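Trustesholm Bench Notes
Print this page | E-mail this page

Fitting Cable Ties and Multi-Pin Connectors to Slotted Aluminum Extrusion

Posted 5/14/25

This procedure covers a short length of slotted aluminum extrusion used as a cable carrier, with push-in tie mounts along one edge and black multi-pin housings on the cable ends. It applies to the Cadero bench frame and to any profile with an open longitudinal slot. The bar in our build is 647 mm long. Cut length does not affect the method.

Parts and tools

- One length of slotted extrusion, ends deburred
- Nylon cable ties with mounting bases sized to the slot
- Mating pair of multi-pin connectors, already crimped and loaded
- Lint-free cloth and isopropyl alcohol
- Plastic scraper, flush cutters, steel rule, fine marker

1. Clean the slot

Wipe the full length of the profile, then run the edge of the scraper down each groove. Plastic slivers collect in the corners and will hold a tie base off its seat. Tap the bar on end over a bin and wipe again. Do not use oil. An oiled slot lets the base creep under load.

2. Mark the positions

Measure from one end only. Put the first mount 92 mm in and divide the remaining length evenly. Keep every mount clear of the end brackets by at least 16 mm. Mark inside the groove, where the line will not be rubbed off in handling. If the profile is not symmetrical, decide which flange faces out before marking anything.

3. Seat the mounts

Support the bar at both ends so that it cannot roll. Press each base straight in with the thumb until it stops. A base that goes in at an angle usually has a burr under it; remove it and go back to step 1. Seated correctly, the base bears on the metal along its whole edge and the strap stands out square to the bar.

4. Form the loops

Close each tie only far enough to catch the first teeth. Leave the loop open and flat, with the tail uncut. The bundle has to pass through before anything is tightened, and the connector housing is wider than the cable. Where the housing will not clear, thread the bundle through the open strap and close it afterward.

5. Check the connectors

Hold each housing with the open face toward you under a strong light. Look for cavities that are blocked and contacts that sit low. Check the latch for cracks. Blow out dust with dry air, and keep cleaning solvent away from the contacts.

Reference views: extrusion and tie fittings first, connector housings last.
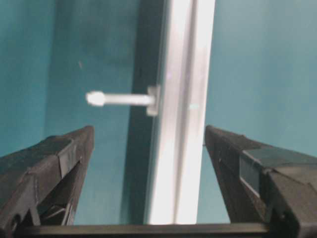
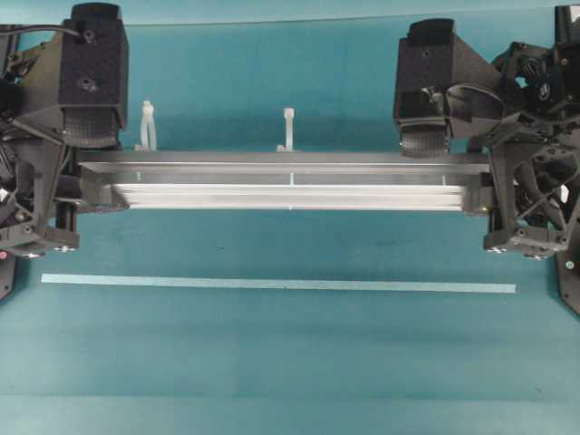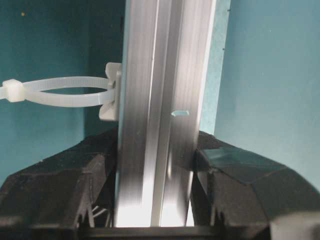
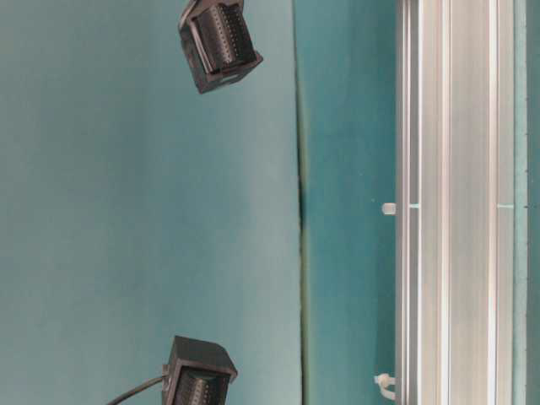
6. Route and tighten

Lay the cable along the bar without twist. Leave a service loop at each connector long enough to unplug it without pulling on the nearest tie. Tighten from the middle of the bar outward. The cable should still slide slightly under finger pressure. Trim the tails flush and collect the offcuts.

7. Mate the connectors

Align the housings by the latch side and push them together evenly until the latch closes. Pull back lightly on the housings, never on the cable. If they stop short, separate them and repeat step 5.

Comments (3)

slotnut_b
What do you do about bases that are loose in the slot? I have a bag of Weltia ones and they rattle in my profile.

Trustesholm Bench Notes
Measure the slot opening and compare it with the base. If there is visible play, use the next size up. Glue makes them hard to replace.

harness_bay
Built a set of these in February. I would move step 5 to the beginning. I found a low contact after the mounts were already in and had to put the bar aside for a day. Sugiyama flush cutters leave a clean tail, for whoever is shopping.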